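From the Toy Library: the Great Play Food Sort

If you have borrowed from the Pluseck Toy Library at any point in the last few years, there is a fair chance you have had our play food in your house, and an equally fair chance that some of it is still under your couch. We say this with love! The pretend groceries are the most borrowed things we own and they have been going out in whatever bag was nearest since before we moved to the Arboleda building, so it was high time somebody tipped the lot out and started over.

When we put the request in the June newsletter we were hoping for a bag or two to fill the gaps. What came in was closer to a harvest. Families from the Drorkano side of town dropped off boxes, the Nodgate preschool passed along everything from its old pretend kitchen, and the shelf by the door was full before the first week was out. The final tally for the whole play food collection, old and new together, is 1,285 pieces, which is a number we are still getting used to. Of those, 300 need a good scrub or a spot of glue before they can go anywhere, and a few have been chewed past saving (teething babies love a plastic bread roll, and who can blame them).

The new plan is to lend the food in sets. Each set gets its own bin, with a tray to serve on and enough fruit and vegetables to keep a small shopkeeper busy for an afternoon. We are trying to put one good chunky vegetable in every set, and the carrots have become the favorites, partly because little hands can get hold of them so easily and partly because every child seems to know straight away what a carrot is for. Lemons are popular too, mostly with the children who like to make a face. A cloth goes in where we have one to spare, as it can be a picnic blanket or a tablecloth or, at my house, a cape.

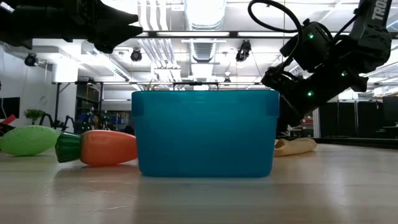
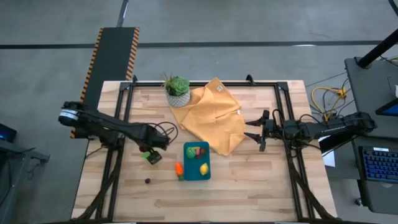
We would like to have 400 pieces sorted into sets and ready to borrow by the time school starts back, and the rest will follow as we get them clean. You can take one set at a time and keep it for 3 weeks, same as the puzzles. There will be a card in each bin listing what belongs in it, so please have a quick look through before you bring it back. If a strawberry has gone missing, don't lose any sleep over it, just make a little note on the card and we'll find another one from the spares.

A word about washing, as several of you have asked. Warm soapy water and an old toothbrush will do for nearly all the plastic pieces, and then they want a good long dry on a towel. Please don't put them in the dishwasher. We tried that once with the old sandwich set and the cheese has never been flat again.

We are not looking for any more food just now, thank you, but we are short of bins with straight sides that will sit nicely on the shelves, and trays small enough to fit inside them. Lids are welcome but not needed. If you have something suitable, leave it on the shelf by the door any morning we're open, and do put your name on it if you'd like the bin back someday.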